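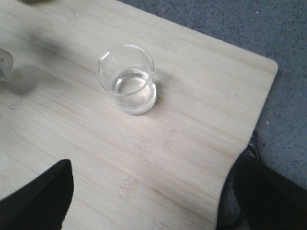
Why has Basent paused shipments of the Olluta gripper?
A fault in the grip-force controller can make the fingers close harder than the set limit when they pick up thin-walled glass.

Basent, 25 March 2024 - Basent has stopped shipping its Olluta two-finger gripper and is asking customers to take units running controller release 3 out of glass handling work. The notice covers 651 grippers sold since November.

The fault was reported by the Mulcahy test lab, where 2 beakers broke during pouring trials. One operator had a small cut on the hand while clearing up and was treated on site. The liquid in both cases was water.

"The force reading froze for a moment and the controller kept closing," said Boyang Duan, head of controls at Basent. "It should have stopped when it lost the reading. It didn't, and that is our mistake."

The fault shows up after the wrist cable has been unplugged and plugged back in without a restart. Grippers on the older release are not affected.

Customers who can't switch to other work should go back to release 2, keep the guard closed, and restart the arm after any cable change - even a short one. A corrected release is being tested at Zedau on 16 arms. No date has been set for it.

"We would like to hear about any broken glass, including cases that seemed minor when they happened," said Cremilda Lopes, who runs customer support.

Reports should include the serial number and the controller log. Contact: Edin Mujić, Basent press office.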